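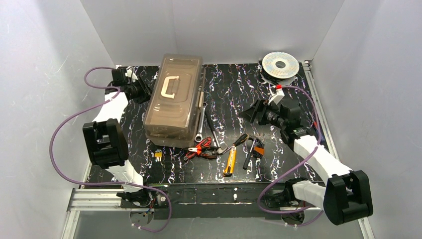
I've sold toolboxes for years and the one I keep recommending to people with a small kit is the Durkico Flumen 2, the see-through one with the lid that shuts properly. It's meant for the odds and ends that live in a kitchen drawer and never come out when you want them! Mine is the brown tint, and the tools lined up in front of it are pretty much what I'd call a starter set: a combination spanner, red-handled pliers, a yellow and black knife, a couple of screwdrivers and that orange and black holder full of bits (I'd be lost without it). If you've got big hammers or a long saw, get a proper chest instead, you'll only be cross with me.

Home Boxes & Cases Hand Tools Trerano Range Basket Contact

The shape of the carrying part

I do like a squared-off handle. You get a straight bar to hold, so your fingers aren't all squashed into the middle, and on the Flumen it has its own dip in the plastic with nicely rounded corners. It folds down as well, handy if your shelf is a tight fit (mine is, always). 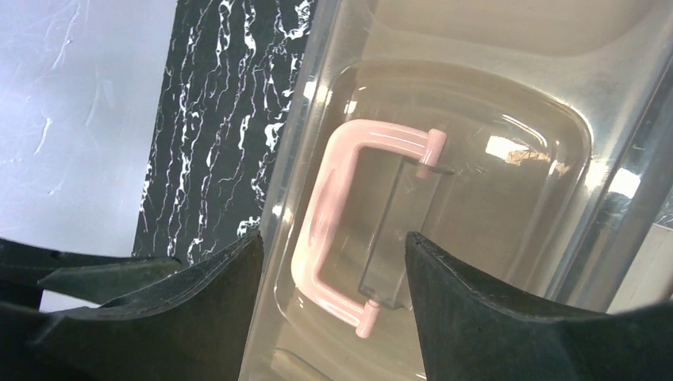 Lid and latch

The lid has a big moulded panel in it and the latch is the flap type on a hinge, a greyish beige that doesn't match the rest, though I've grown rather fond of it. You flip it outwards with a thumb. Give it a firm push when you close up, especially before you pick the box up by the handle, or you'll be hunting for drill bits under the sofa like I was last September.

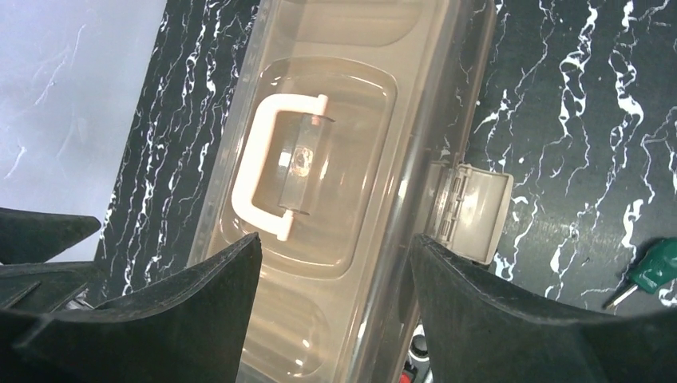

Ordering and odds and ends

Order code is 219 for the brown tint. Spare latches are code 123, and I keep a few in a jar by the till at Kerekes, so just ask if you're passing. Posting takes roughly 7 days, a bit less if you catch me before lunch. Wash it in warm soapy water and keep it out of the dishwasher, please. The Trerano dividers don't fit this one, I've tried, they're a whisker too long and they bow in the middle. A folded tea towel in the bottom stops the rattling just as well.

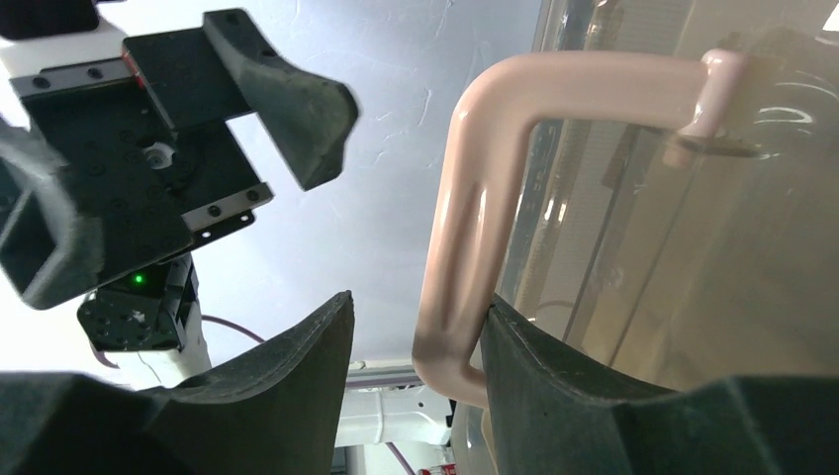

Flumen 2, close up on the handle and its rounded corners.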